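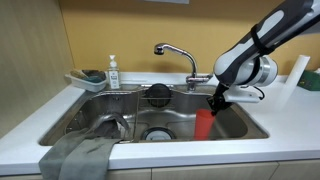 Home | Products | Manuals | Parts | Contact

Murnerero Under-Sink Water Filter
Section 4: Installing the filter head and first flush

Before you start

Read Section 3 and confirm that the shutoff valve closes fully. The filter head connects to the cold line only.

CAUTION: Do not connect the unit to a supply above 100 °F. Hot water will damage the cartridge seal.

4.1 Mounting the head

1. Hold the bracket against the cabinet side wall. Leave at least 15 inches between the bracket and the cabinet floor for cartridge removal.
2. Mark both screw holes and drill pilot holes.
3. Fasten the bracket with the two long screws from bag B.
4. Slide the head onto the bracket until the tab clicks.

NOTE: Bag B for the Jimau model contains four screws. The two short screws are for the tubing clip.

4.2 Connecting the tubing

1. Close the cold water shutoff valve and open the faucet to relieve pressure.
2. Cut the tubing square with a tubing cutter. Do not use scissors.
3. Push the inlet tube into the port marked IN until it stops, then pull back lightly to check the grip.
4. Repeat for the port marked OUT.
5. Fit a locking clip behind each collar.

4.3 First flush

1. Insert the cartridge and turn it clockwise to the stop.
2. Open the shutoff valve a quarter turn. Check all joints for drips.
3. Open the valve fully and run the faucet for 15 minutes.
4. Close the faucet, wait 40 minutes, and check the joints again.
5. Discard the flush water. Gray or cloudy water is normal at this stage and comes from carbon dust.

CAUTION: If a joint drips, close the valve before removing the locking clip.

4.4 Resetting the counter

Hold the button on the head until the light blinks green. The counter is set to 477 gallons for the standard cartridge. For the large Araya cartridge, press the button again within five seconds to select 1670 gallons.

Related sections
Section 3: Checking the supply line
Section 5: Replacing the cartridge
Section 6: Winter storage
Parts list: Jimau and Araya cartridges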